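Dernière mise à jour : 9 décembre 2019

Imprimer | Envoyer par e-mail

Consigne du verre dans le pays de Nivora : rapport d'avancement à la fondation Harach

Objet : projet Cabello, rapport intermédiaire de l'association Diritz

Le présent rapport fait suite au versement de la première tranche de la subvention. Il porte sur la mise en place de la consigne des bocaux et des bouteilles auprès des commerces, sur l'organisation de la collecte et sur les essais de lavage. Le détail des dépenses a été transmis séparément. Nous n'y revenons ici que pour les postes qui s'écartent du budget prévisionnel.

État général

Le projet a pris du retard sur le lavage et de l'avance sur le recrutement des points de retour. La collecte fonctionne dans six communes, comme prévu dans la convention. Les bocaux de soupe et de compote représentent l'essentiel des retours. Les bouteilles de jus viennent ensuite, avec une forte hausse après les vendanges et le pressage des pommes. Les bouteilles de vin restent marginales : les deux domaines contactés utilisent des étiquettes à colle permanente et n'ont pas souhaité en changer avant d'avoir écoulé leur stock.

Le stock de contenants en circulation s'élève à quelque 700 bocaux. Ce niveau est inférieur à ce que nous envisagions, mais il suffit à alimenter les producteurs engagés dans la phase d'essai. Nous ne proposons pas de l'augmenter tant que la question du lavage n'est pas réglée.

Points de retour

Les épiceries ont été les plus faciles à convaincre. Elles ont de la place en réserve et reprennent déjà des caisses chez leurs fournisseurs. Les boulangeries ont été plus réticentes, surtout pour des raisons d'hygiène au comptoir. Nous avons modifié la consigne donnée aux clients : le bocal doit être rapporté rincé et sans couvercle. Depuis, les plaintes concernant les odeurs ont nettement diminué, même si elles reprennent dès qu'un passage de collecte est décalé.

Le marché couvert de Nivora pose un problème différent. Le règlement interdit le dépôt de matériel en dehors des heures d'ouverture et notre tournée passe trop tôt. Une dérogation a été demandée à la mairie. Sans réponse après deux relances, nous avons demandé un rendez-vous au service du domaine public. En attendant, les commerçants du marché rapportent eux-mêmes les casiers au dépôt, ce qui ne pourra pas durer.

Le montant de la consigne n'a pas été modifié. Plusieurs commerçants le jugent trop faible pour inciter au retour. Les clients interrogés citent plus volontiers l'oubli ou la distance que le montant, et nous préférons ne pas y toucher pendant l'essai pour garder des données comparables.

Collecte

La tournée est assurée avec l'utilitaire loué à l'année. Le parcours initial suivait la vallée, avec un retour par la route du plateau. Il a été inversé à l'automne afin de desservir les écoles avant l'heure de la cantine. Les cuisines scolaires n'étaient pas mentionnées dans notre demande, mais elles consomment beaucoup de compote en bocal et leurs retours sont propres et réguliers. Nous souhaitons les intégrer formellement au projet par un avenant sans incidence financière.

Les casiers achetés au démarrage ont mal vieilli. Les poignées cèdent quand on les empile pleins. Le fournisseur a accepté un échange partiel et nous avons complété avec des casiers d'occasion, plus lourds mais plus solides. La dépense correspondante a été imputée sur la ligne « petit équipement », qui présente de ce fait un léger dépassement.

La casse reste concentrée au déchargement. Une rampe a été posée au dépôt et la consigne a été donnée de ne plus décharger sous la pluie sur le pavé de la cour. Les bocaux ébréchés sont écartés et partent au recyclage avec le verre ordinaire.

Lavage

C'est le point difficile du projet. La laveuse partagée avec la conserverie devait être disponible hors saison. La conserverie a prolongé sa saison pour honorer des commandes tardives et les créneaux prévus ont été annulés ou raccourcis. Nous avons donc lavé une partie des lots dans une cuisine centrale, avec une machine conçue pour la vaisselle. Les résultats sont corrects pour les bocaux à large ouverture. Ils sont insuffisants pour les bouteilles, dont le fond garde parfois un voile.

Le décollage des étiquettes prend plus de temps que le lavage proprement dit. Un trempage à l'eau chaude additionnée de cristaux de soude vient à bout des étiquettes en papier. Les étiquettes plastifiées doivent être retirées à la main. Un cahier des charges d'étiquetage a été envoyé aux producteurs, et les premiers changements sont attendus à la prochaine réimpression.
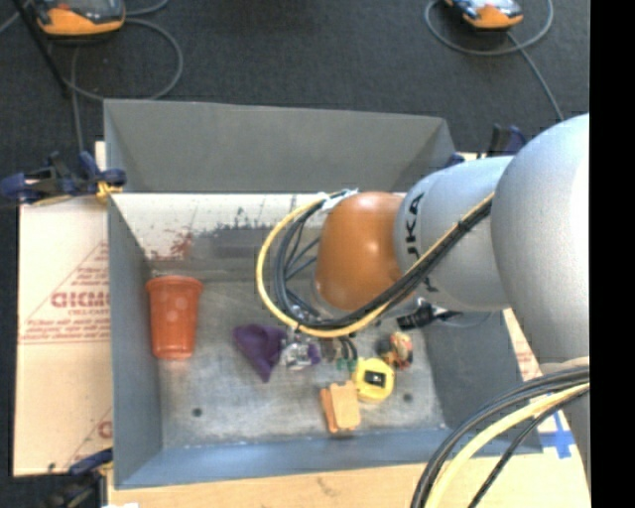

Les analyses de surface demandées par les producteurs ont été confiées à un laboratoire extérieur. Les résultats reçus à ce jour sont conformes. Un lot a dû être relavé après un stockage trop long sans film de protection. La procédure a été corrigée : les palettes sont filmées le jour même et portent la date de lavage. Le local de stockage propre est désormais fermé à clé et séparé de la zone de réception par une cloison.

Pour la suite, nous étudions la location d'une laveuse d'occasion installée dans nos murs. Le raccordement électrique du dépôt doit être renforcé et l'évacuation des eaux demande l'accord du syndicat d'assainissement. Le devis d'électricité est reçu. Celui de la plomberie manque encore.

Communication

L'affiche et le dépliant ont été distribués dans les commerces participants. Le logo de la fondation y figure conformément à la convention. Une erreur d'adresse sur le premier tirage a été corrigée par une vignette autocollante. La réunion publique a attiré surtout des habitants déjà convaincus. Les questions ont porté sur les bocaux achetés en grande surface, que nous ne reprenons pas.

Demandes adressées à la fondation

Nous sollicitons l'autorisation de reporter sur l'exercice suivant le solde de la ligne « lavage », qui n'a pas pu être consommé. Nous demandons également la validation de l'avenant relatif aux cuisines scolaires. Le calendrier de versement de la deuxième tranche peut rester inchangé. Les justificatifs de l'échange de casiers seront joints à l'état des dépenses de décembre.

Association Diritz, Nivora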